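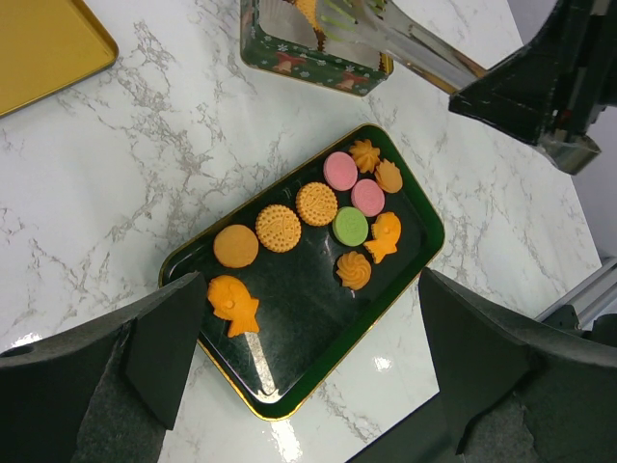 Figure 1. The cookie tray as the wrist camera has it, with both arms in view.

3.2 The tray task

We wanted a job that any of us could set up in the Trullgate workshop in a few minutes, and packing cookies won (I'll admit that Satish Pisharody's sweet tooth had a say in it). The arms have to move cookies between trays and a tin. They come in all sorts of shapes - rounds, fish, a star-shaped one - and the fish were the ones I lost sleep over. A round cookie gives you the same grip from any side. A fish doesn't, and the tail is the first bit to snap if you close too hard.

The dark trays were a nuisance too. Their shiny bottoms reflect whatever is near them, so our first colour filter kept finding bright patches and calling them cookies. Velimir Softić rewrote it in March to look for edges first and colour second, and that got us moving again.

For the fingers we tried 2 kinds, padded and bare metal. The padding is kinder to a crumbly edge but it's bulky, and it bumps the neighbours when you go in for a cookie in the middle of a row. Bare metal slips into much narrower gaps. I still favour the metal ones for crowded trays, though Irena Nowicki and I have argued over this more than once! 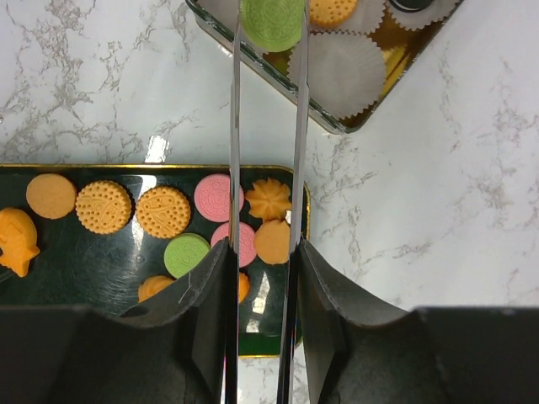 3.3 Arms and cabling

We put the arms on opposite sides of the table so both can reach the middle. Our control program, Daveck, lets only one of them enter the shared area at a time. It's slow, but we'd already had 3 collisions and I didn't fancy building another wrist. Leave plenty of slack in the cables at the elbow - ours were too short at first and tugged the wrist sideways at full stretch.
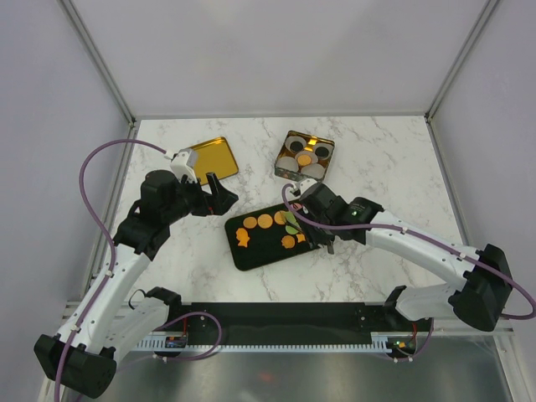 Could one arm do the whole job?
For loose cookies, one arm is plenty. We kept the second for holding tongs, and for steadying a tray that would otherwise slide when the first arm pushes against it.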